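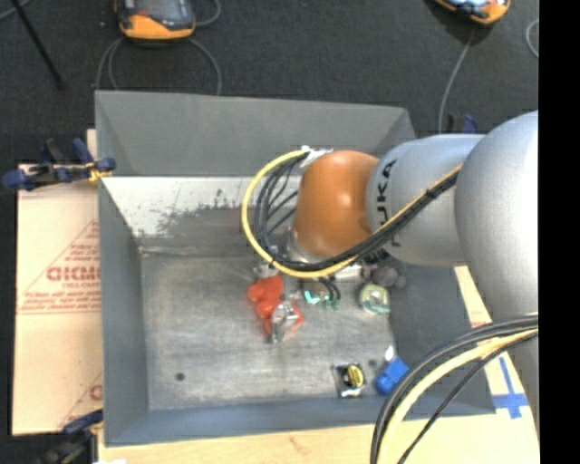 Setting up the Barivico bin picking kit on a KUKA arm

Written by Adel Bouazza for Skostside, September 29, 2025

The Barivico kit is sold by Meltetti as an add-on for people who already have an arm. In the box you get the gripper, the flange plate, a hose and cable set, the fixed camera with its bracket, and the software on a small computer. You do not get the bin, the clamps or the table. I have had the kit on our bench since May, and these are the steps I would follow if I had to begin again. The manual is correct but it is written in a different order, and I lost one afternoon because of this.

Before you begin

Put the arm in manual mode at reduced speed and keep it there until step 6. You will need a metal bin with sloping sides, three clamps, cardboard, coloured tape, and 20 small objects of mixed kind. Elis Samuel prepared ours from the drawers of the workshop and I can recommend this method. If all your objects are boxes, you will learn very little about the kit.

Step 1. Fix the bin

Set the bin on the table where the wrist can reach all four corners without the arm going straight. Clamp it on at least two sides. When the gripper pushes against a wall, even softly, a free bin moves by a few millimetres, and after this every pick is wrong by the same distance. Mark the table beside the bin with a cross of tape, so you can find the place again if you must take the bin away.

Step 2. Mount the gripper

Screw the flange plate to the wrist first, then the gripper to the plate. Use the two long pins for alignment. They go in from the gripper side, and the drawing in the manual shows this badly.

Step 3. Lead the hose and the cables

This is the step where most people are in a hurry. The hose and the cables must make a wide loop beside the wrist, so the last joint can turn fully both ways. Bind the bundle to the link behind the wrist and leave it free after that. Then turn the joint slowly to its limits and watch the loop - if it becomes tight at any point, give it more length. Check also that the loop does not hang lower than the gripper fingers when the wrist is tilted.

Step 4. Fix the camera and calibrate

The camera bracket goes beside or above the bin, never on the table that carries the arm. Start the calibration from the menu called Workspace. The arm visits 20 positions and you should not walk past during this time. If the result is more than 2 mm, clean the plate and repeat.

Step 5. Teach the walls

The software asks for the bin floor and the four walls. Touch each wall in two places, one high and one low, as the sides are sloping. A bare metal floor gives reflections, and shiny packages on it are the hardest for the camera. I turned off the lamp directly over our table and the results became better.

Step 6. First picks

Put in a few objects, well apart, and let the arm work at slow speed with your hand on the controller. Then add the others and let some lie on top of each other. Run 60 attempts before you change any setting. Soft or lumpy things need lower grip force, and flat things near a wall need the option Tilted Approach, which is off when you receive the kit.

Is it worth buying?

For a school or a small workshop, I think yes. The mounting parts are good and the software is clear after the first day. The paper manual is weak, and the spare fingers should be included in the price. Gwenllian Samuel at our other bench prefers the Price kit, as it has a shorter calibration, but its hose set was too short for our arm.

Questions about the flange plate can go to Bleddyn James, who keeps the drawings for the other wrist sizes.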